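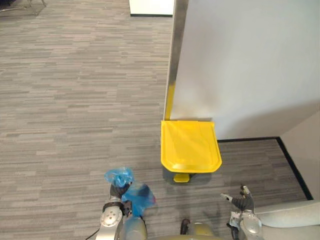
Two-armed robot with a blue bag in its left gripper, next to a yellow-lidded pedal bin.

Waste-handling rules for indoor robots, often just "bin rules". Cover how a robot empties, relines or sorts small trash bins in offices. Best known set is the Allari guideline, June draft, final text Jul 7, 2021. Voluntary, no legal force.

Main points:
Bags gripped at the neck, never the side. Held clear of the floor when moving.
Free arm stays open and in veiw of the head camera.
Max bag load 2 kg.
Cables kept away from chair legs and bin pedals.
Stop for 10 seconds if a person reaches in.

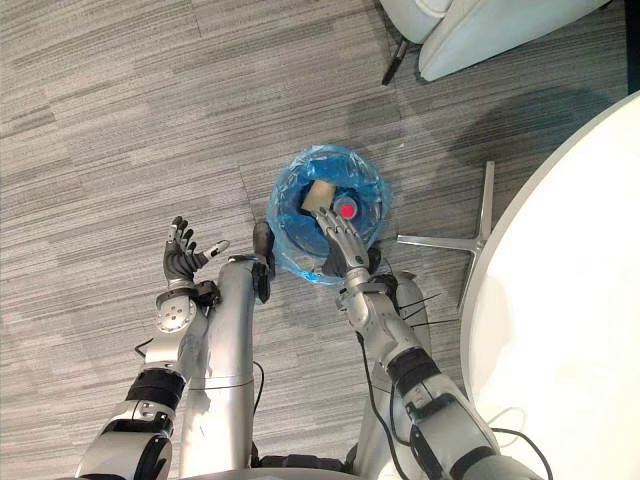 Robot hand over a lined bin holding crumpled paper and a red-capped bottle.

Sorting is a seperate section. Bottles out before the liner is lifted. Flustik adds a test of 1000 picks, Sakamoto doesn't. Flutel uses its own list, mostly the same wording.

See also: Service robot, Gripper safety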